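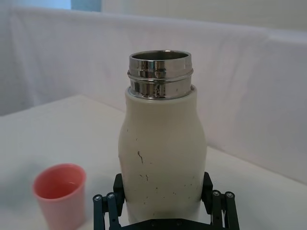 Teleoperating a pour is harder than it sounds and I've now spent most of two weeks finding out. Quick post tonight, because I have to be back at the bench early and if I don't write this down I'll forget half of it. The task is called Kulent in our folder (names come off a list, don't ask me). Bottle, cup, pick up, pour, put down. Cream bottle with the cap off, pink cup over to the left, white cloth hung behind. The wrist camera sees the steel neck really well and the cup's mouth only when the arm feels like it, and that second bit is most of what I want to complain about.

So. June 9, 2022, and we have 187 demos saved. Goal is 2,000 across all the tasks by November. Do the math yourself, I did it twice and went for a walk.

Setup, for the couple of people who emailed. Two ways of showing the arm something. One, you grab it and push it through the motion with the motors gone soft. Two, you sit at the desk with the hand controller and drive it. Started with the first. Felt great, very natural, you can feel when the pads are square on the bottle. But your own arm ends up in the side camera in every single demo, and when you play the joint angles back without you there it sags at the end of the reach. A few degrees. On a pour a few degrees is a puddle.

Switched to the controller. Everything got slower and I got worse at it overnight. My first session was 60 tries and I kept 14. Fourteen! The rest I either bumped the cup, or ran the wrist into its limit halfway through the tilt, or just froze because I lost track of which way was roll.

Amnuay Sitthichai, who did this for years at Varska before he came over to us, watched me for maybe five minutes and told me to stop looking at the arm. Look at the monitor, he said. Drive from what the wrist camera gives you. I argued. He was right, annoyingly. If I steer by looking over the top of the desk then I'm using information the policy is never going to have. I can see the cup from up there. It can't. So I slow down before the cup for a reason that isn't in the recording anywhere, and the thing learns to slow down at random.

Driving off the monitor is horrible for the first hour. No depth to speak of. What I use now is the threads on the neck. Two raised rings, and when the bottle starts to tip they go from nearly flat lines to fat ovals, and I've got a pretty good feel for what oval means what angle. Steel is super shiny so it picks up everything in the room, including me if I lean. I wore a dark shirt one day and a white one the next and I do wonder if thats going to show up in training. Grey shirt from now on.

Grip height. Went back and forth on this a lot. Low on the body, down near the base, is what I settled on for the pick. The body is curvy, kind of an old milk bottle shape, and if you take it at the narrow part the grip looks nicer but then the shoulder sits lower in the picture and I have less neck to read. Low grip, more bottle in view. Downside is that it's top heavy when you tilt and you have to squeeze more. Genivaldo Macedo thinks I'm wrong and wants every grip in the middle. He may get his way for the next batch. We could do half and half and let the data sort it out but then you have a policy that's seen two answers to the same question, and I have been burned by that before on the drawer task (Bedoya, the old name, some of you remember. It used to reach for the point exactly between two handles. Beautiful confident miss every time).

Things I do now that I didn't do last week, in no order:

Hands off the controller for a full second before the start and after the end. Early ones have me already drifting when recording kicks in and trimming them is a pain.

Move the cup every demo. Not a lot, a couple inches. I was putting it back in the same spot without thinking and so the arm was basically learning a place on the cloth.

Turn the bottle too. There's a thin curved dark mark on the coating and some little specks, and if they always face the camera it's one more thing for the model to hang on to that means nothing. I turn it a bit each time. Thought about swapping in a cleaner bottle, decided no.

Keep the recoveries. This one I feel strongly about. If I come in crooked, stop, back off, and come in again straight, that stays in. I used to delete those, wanted everything smooth, and the policy I got from the smooth set had no idea what to do the first time it was off by a finger. It just kept going. Now if I mess up and fix it I say "fix" out loud into the notes and carry on.

Throw out the tired ones. My last ten of any session are bad, they're jerky, I overshoot and hunt around. I look at the plots next morning and can tell exactly when I stopped caring.

What I still dont have is a good answer for the pour itself, the part where the wrist goes over and the cup leaves the view. I do it by memory, more or less, and count in my head. Amnuay says use the side camera for that stretch, and yes ok, but then I'm flicking my eyes between two pictures and the motion gets a hitch in it right at the worst moment. You can see the hitch in the replays. The arm has learned my hitch. Kind of flattering.

Tried the Janano gloves too, the ones that map your finger pinch to the gripper. Twenty minutes. Opened the gripper by accident when I scratched my nose. Back in the drawer for now, might give them another shot on the folding task where I need the wrist freedom more.

Tomorrow is cup positions on the far right, which I've been putting off, as the elbow gets ugly over there. If anyone has a trick for roll on a hand controller when the arm is nearly straight out, write me. Comments are broken again, use email.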